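Wednesday, and the arm still wouldn't let go of anything.

Picking up, fine. Picking up was solved in March. Žofie had the log open on her knees, forty runs, every one of them ending with the gripper clamped shut over the drop point and the motor whining. Close, lift, carry. Then nothing. Hang there like a dog with a sock.

"It's the release threshold," said Eduard from under the bench.

"You said that on Sunday."

"It was the threshold on Sunday too."

Radio on low. The workshop at Jolalbridge closed at ten and it was past nine already, Dragica rattling her keys at the far door every few minutes so they'd hear. She'd let them stay to half past once. Once.

Žofie typed a new number. 24. Too low, probably. Saved it anyway. Her sister's kid had named the thing Malý, which means small, and it wasn't, it had taken two of them to get it up the stairs and Eduard's back had not been the same. The controller was secondhand from Dremex, a firm that had gone under and sold off everything down to the coat hooks. No manual. One sheet of paper with a phone number on it, and the number rang and rang.

"Cable," she said.

"What about it?"

"Is it catching? When it swings over."

He crawled out, looked, crawled back. "No. Maybe. No."

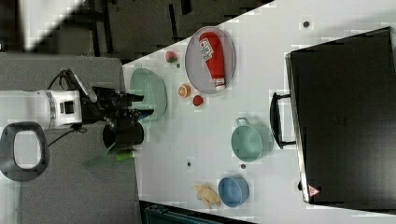 "Run it," he said.

"I'm going to run it."

"Then run it."

She ran it. The arm did its little shiver, the one before it moves, and she held her breath without meaning to. Down. Stop. Adjust. The fingers came together on the toy strawberry, slow, slower than she liked, and up it went. Across. Over the blue bowl. Hung there.

Whining.

"Come on," said Eduard. To the strawberry, maybe.

Keys at the door. "Ten minutes!" Dragica called. Then footsteps, and she was standing behind them in her coat, bag on her shoulder, smelling of rain. She watched for a bit.

"Why does it not drop it?"

"It thinks it's still holding," Žofie said.

"It is still holding."

"No, I mean, it checks. It opens a tiny bit, checks if it's still holding, and it is, becuase it only opened a tiny bit. So it closes again to be safe."

Dragica thought about this. "My husband was the same with money," she said, and went to do the windows.

Eduard's head came up over the edge of the bench. Žofie was looking at the screen. Line 64. The check. She'd written it herself, in winter, after Malý threw an egg timer at the wall, and she'd been so pleased with it, safety first, she'd told everybody at Sunday lunch.

She deleted it.

"What did you do?"

"Nothing. Run it."

"You're the one who runs it."

Shiver. Down. Stop. Strawberry. Up, across, over the bowl, and her hand was already going for the red button when the fingers just opened. All the way. No fuss at all.

A small plastic tock.

Eduard said a word his mother wouldn't of liked. The arm went back to its corner and waited for the next thing, and Dragica turned off the first row of lights.

"Again," said Žofie. "Quick, do the chicken."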